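Der Tisch aus Brakine

Zihan Tian hatte die Wohnung seiner Tante in zwei Tagen ausgeräumt. Übrig blieb nur der Tisch. Er stand in der Küche, schwer und zu breit für die Tür, und der Mann von Furetti, der die Möbel abholte, maß ihn zweimal und schüttelte den Kopf.

»Der ist hier drin gebaut worden«, sagte er. »Oder man hat ihn durchs Fenster gehoben.«

»Was kostet das, ihn durchs Fenster zu heben?«

»200. Mehr ist er nicht wert.«

Zihan gab ihm die Schlüssel für den Keller und setzte sich. Die Tante hatte den Tisch aus Brakine mitgebracht, als sie nach Grelska zog. An ihm hatte sie abends mit Herrn Scanlon aus dem dritten Stock gespielt, immer um kleine Münzen. Wer verlor, musste am nächsten Morgen Brot holen. Als Kind hatte Zihan zugesehen und die Regeln nie verstanden. Er hatte geglaubt, sie dächten sie sich aus. 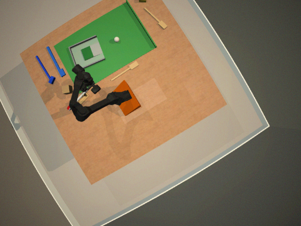 Gegen vier klopfte es. Herr Scanlon stand im Flur, in Hausschuhen und mit einer Tüte in der Hand.

»Ich schulde ihr noch ein Brot«, sagte er. »Vom Oktober.«

Zihan ließ ihn herein. Der alte Mann legte das Brot auf den Tisch und sah sich in der Küche um. An den Wänden waren helle Flecken, wo die Schränke gehangen hatten. Unten im Hof schlug eine Wagentür zu.

»Nehmen Sie den mit?«

»Er geht nicht durch die Tür.«

»Das weiß ich. Ich habe damals am Seil gestanden.« Herr Scanlon zog sich den zweiten Stuhl heran – den, auf dem er wohl immer gesessen hatte – und setzte sich langsam. »Drei Leute waren wir. Ihre Tante stand unten und hat geschimpft.«

Zihan suchte ein Messer, fand keines und brach das Brot mit den Händen. Es war noch warm. Sie aßen und redeten wenig. Als der Mann von Furetti wieder heraufkam und fragte, was nun werden solle, sagte Zihan, der Tisch bleibe bis morgen stehen.

»Und morgen?«

»Morgen rufe ich Sie an.«

Der Mann zuckte mit den Schultern und ging. Herr Scanlon griff in die Jackentasche und legte ein paar Münzen neben das Brot.

»Können Sie es inzwischen?«, fragte er.

»Nein«, sagte Zihan.

»Dann fangen Sie an.«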